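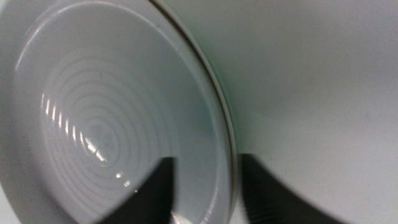 Chapter 7
Street Directories and the History of a Block

A street directory is a printed list of the people and businesses in a town, arranged by name, by street, or both. Most were put out once a year by private publishers, who paid for them by selling copies and advertising space. For anyone writing local history, they are often the first place to look when all you have is an address.

In Chapter 6 you worked with newspapers, which record what was unusual. Directories record who was at a given door when the canvasser came by. A barber who never got his name in the paper for 33 years may still appear in every volume over that time, along with his trade and the number of his shop.

By the end of this chapter you should be able to trace one building through a run of directories, spot the common errors, and write up what you find so that another reader can check it.

7.1 How a directory was made

Canvassers walked the streets and asked at each door who lived or worked there. Their slips went back to the office, where clerks sorted them and the printer set them in type. This took months. A volume with one year on its cover usually describes the town as it stood the year before, and a business that opened in May might not show up until the volume after next.

Canvassers also missed people. Lodgers, children, and servants were often left out, and a wife might appear only in parentheses after her husband's name. Some neighborhoods were covered badly or skipped. If a name is missing, that tells you only that the name was not printed.

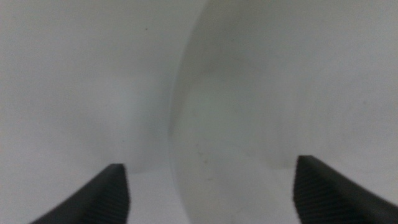 Figure 7.1 Two black gripper fingers in front of pale surfaces.

7.2 The Pekier Street example

We will follow one building through this chapter: 40 Pekier Street, in the town of Grelley. The block had a feed store, two rooming houses, and a corner building that changed hands often. Rianne Dewulf first worked out its tenants from the Grelley directories, and Kofi Quartey later checked her list against the tax rolls. They disagreed on several points, and those points are where most of the exercises come from.
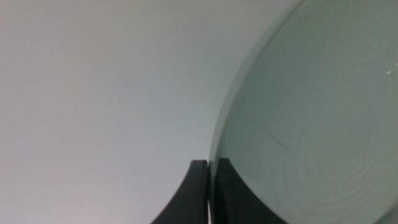

Dewulf began with the street section and copied out every entry for the number 40, year by year. She found a grocer named Kariuki, then a tailor, then a gap of two volumes, then a secondhand furniture dealer. She took the gap to mean that the building stood empty. Quartey found that taxes on the shop had been paid for both years by the tailor. The more likely explanation is that the street had been renumbered – the tailor appears in both volumes at number 44, and the furniture dealer moved in after the old numbers were brought back.

Renumbering is the most common trap in this kind of work. Before you trace a single address, find the nearest cross streets in each volume and note which numbers fall between them. If those numbers change while the names stay in the same order, the street was renumbered.

7.3 Before you begin

Choose a block in your own town with at least ten years of directories available. Your library may hold them on paper, on film, or as scans. Record the title, year, and page for every entry you copy, including the ones that seem of no use. Keep the spelling exactly as printed – the corrections go in a separate column.

Terms used in this chapter: canvasser, street section, cross street, renumbering, reverse listing.

Copyright Dretalel Press. Page last revised 5 March 2022. Contact the publisher | Back to top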